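5.3 Stamping station: setup and first impression

Complete the joint calibration in section 5.2 before starting. The gripper must be fitted and the Swati controller must be in HOLD.

1. Clear the bench within reach of the arm and wipe it with a dry cloth.
2. Open the ink tin. Set the lid and the base on the bench next to each other, both within reach.
3. Lay one sheet of plain white paper in front of the base.
4. Lay the stamp on its side to the left of the base, handle toward the tin.
5. Load the profile STAMP_RED and set the approach height to 731 counts.

CAUTION: Keep hands off the bench whenever the controller is out of HOLD. The arm does not detect contact.

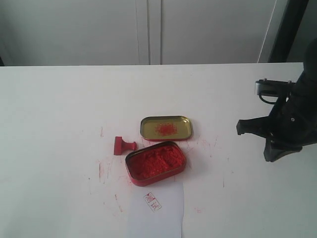 Kotik Shared Workshop - Arm Build Group

A square impression reading 测试 ("test") with its border visible confirms that the stamp face met the paper. A slight tilt is acceptable at this stage and is corrected in section 5.4.

6. If one side of the border is missing, lower the press height by 5 counts and repeat on a clean area of the sheet.
7. If the characters fill in, reduce the dwell time. The default is 500 ms.
8. Save the profile and return the controller to HOLD.

Note: Ink paste marks the bench easily. Remove smudges before they reach the paper - streaks picked up there can be mistaken for a dragged stamp.

Note: Gripper force above 784 on the Pustum scale will twist a small handle in the jaws. Start low and raise in small steps.

Rev. Jul 23, 2021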